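Office of the Steward, Jurklow House
Notice concerning the Sunday table

The Steward reminds all residents that one place shall be laid each Sunday before dusk, in keeping with the rule of 1641. The place is laid for the Guest. Residents are not required to believe in the Guest. They are required to lay the place.

The old oak board was retired in April and a pale wooden table has been put in its stead. The Hajdu wing has asked whether the rule applies to the new table. It does.

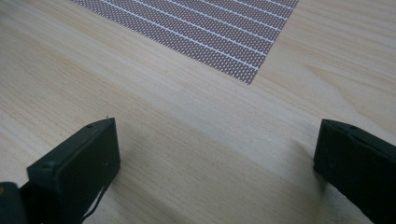

The cloth goes down first and is to lie flat. Should it be found turned in the morning, the resident on duty shall leave it as found and report the matter to this office on Form 70. No opinion need be entered on the form.

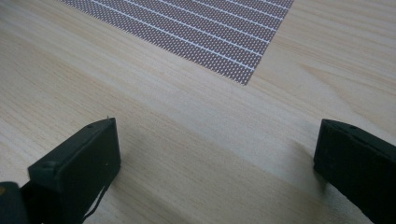
Residents are further reminded that the wood is not to be spoken to. The Bestadard family did so for 5 winters and received answers, and their rooms remain closed.

The plate is set next, then the fork. Knives stay in the caddy until the lamp in the hall has gone out by itself. 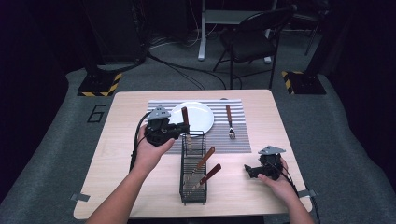

A request has been received from the Zurnard wing that a second place be laid. The request was written in a hand this office does not recognize and was delivered from inside a locked drawer. It has been entered in the register as item 932.

The Steward has considered the request with care and has granted it. A second chair will be brought up before Sunday. Residents are asked to keep to their rooms after the bell.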